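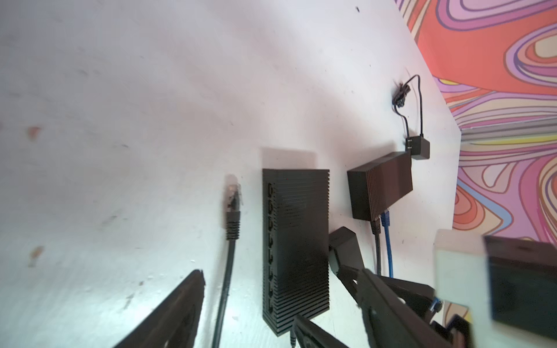

**Mar 2, 2020**

The Novis student team at Zerkov Technical College has begun full practice runs for the cable task at the Tralonero contest in July. The task calls for a pair of robot arms to connect small network devices on a table, using ordinary Ethernet and power cables supplied by the organisers.

The team is drawn from the 31 students on the college's automation course. Shanti Prajapati leads the work on the arms and grippers. Vivek Negi is in charge of the control software and the practice records.

Under the contest rules, each run starts with the devices and cables placed on the table by a judge. The arms must find a named cable, pick up the plug, turn it the right way round and seat it in the correct port. A run is scored on completed connections, with a deduction for any device pushed outside its marked zone. The team may not touch the table once the run has started, and the layout isn't shown in advance.

The Novis cell has an aluminium frame with both arms mounted on the front rail, facing the back wall. Cameras on the wrists are used for the last part of each movement, when the plug is close to the port. A fixed camera gives the wider view needed to choose a cable and decide which arm should reach for it.

Until last month the students practised with one cable and one switch. They have now moved to mixed layouts, in which blue and black Ethernet cables share the table with several black devices and the plugs may point in any direction. Negi said the change had exposed a weakness in the way the software picks its first grip.

"With one cable you can grip almost anywhere and correct later," he said. "With three, the wrong grip drags the next plug out of reach. We now plan the first two moves together, which costs a few seconds at the start." 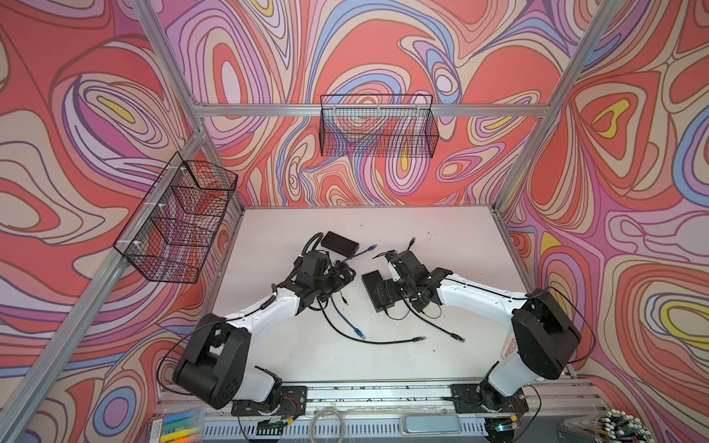 ## Practice data

The team trains its software on runs in which a student guides the arms by hand controls. Negi's log held 2051 of these at the end of last week. Each entry records the positions of both arms, the gripper openings and the view from every camera, along with a note of whether the plug was seated.

Failed runs are kept. The students sort them by cause: missed grip, wrong turn of the plug, contact with the edge of the port, or movement of the device. The last of these is the most common. A small switch has little weight and slides when a plug is pressed into it by one arm, so the second arm is used to hold the casing during insertion.

Holding the device brings its own difficulty. The gripper can cover the ports, and it can also block the wrist camera on the other arm. Prajapati's group has tried a grip on the upper part of the casing with the device stood on end, which leaves the ports clear but makes the device easier to tip. A lower grip is steadier and hides more of the panel. Both remain in the training set, and the software is allowed to choose between them.

"The port is a fixed shape and the plug is a fixed shape, so people expect that part to be hard to get wrong," Prajapati said. "Most of our time goes on the cable behind the plug. It pulls, it twists, and it lies over other cables."

Thin power cables have been added to the practice table for the same reason. They score fewer points than Ethernet connections in the contest, but a round plug needs no particular rotation and can be attempted late in a run when time is short. The students have not yet settled whether to attempt these before or after the Ethernet cables. 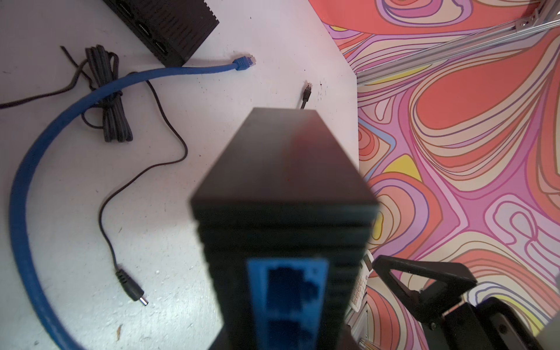
*Blue Ethernet cable and thin black power cable on the practice table, with a device's blue port panel in the foreground.*

## Before July

Three changes are planned for this term. The first is a slower approach in the final stage of insertion, with the arm stopping if the resistance rises too early. The second is a check after each connection, in which the gripper pulls lightly on the cable to confirm that the latch has caught. The third is a limit on repeated attempts: after two failures at one port the software will move on and return if time allows.

Tralonero will publish its list of approved cables in the coming weeks. Zerkov will then hold a timed trial under contest rules, with layouts set by a member of staff outside the project. The trial will be open to other students at the college, and the results will be posted on the automation course noticeboard.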